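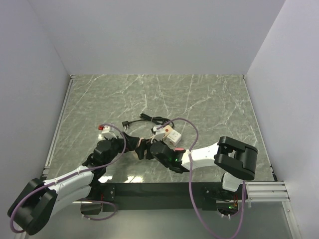
Doria es una empresa de reformas de cocinas y baños con sede en Kurkosstead. Trabajamos para particulares, comunidades de vecinos y pequeños hoteles, y nos ocupamos de la obra completa, desde la medición hasta la entrega de llaves. En encimeras y revestimientos, el acabado que más nos piden es el que se ve en la foto, gris oscuro con vetas blancas finas en diagonal, aunque seguimos colocando mucho blanco liso y bastante madera.

Quiénes somos

La empresa la fundó Nelli Leinonen, que venía de llevar obras en una constructora de Metby. Al principio solo hacíamos baños. Las cocinas llegaron por encargo de los mismos clientes y hoy ocupan la mayor parte del calendario. En la plantilla somos 17 personas entre oficina técnica, fontanería, electricidad, alicatado y montaje. Los muebles a medida los encargamos al taller Pelkonen, con el que colaboramos desde la segunda cocina que hicimos.

Hasta el momento hemos entregado 509 obras. La mayoría están en Kurkosstead y Metby. Fuera de esa zona aceptamos encargos según la época del año y siempre con visita previa.

Cómo trabajamos

La primera visita es gratuita. Un técnico toma medidas, revisa las instalaciones y anota lo que se quiere conservar. Después enviamos un presupuesto cerrado por partidas, con los materiales identificados por referencia. Si durante la demolición aparece algo que no estaba previsto (tuberías de plomo, un forjado en mal estado, humedades antiguas), paramos, lo enseñamos al cliente y lo presupuestamos aparte antes de seguir.

Cada obra tiene un solo encargado, que es también la persona de contacto. El horario se acuerda con la comunidad. Los escombros se retiran al final de cada jornada.

Todas las obras tienen una garantía de tres años en mano de obra. Los electrodomésticos y la grifería llevan la de su fabricante, que tramitamos nosotros.

La exposición

La sala de exposición tiene 186 metros cuadrados y comparte entrada con la oficina. Hay muestras de encimeras, azulejos, suelos y tiradores que se pueden llevar a casa unos días, dejando una señal. Conviene pedir cita si se quiere hablar con un técnico. En diciembre la sala cierra las dos últimas semanas; las urgencias de obras en curso se atienden por teléfono.

Página actualizada el 27 de agosto de 2024

Doria > La empresa > Sobre nosotros

Imprimir | Enviar por correo electrónico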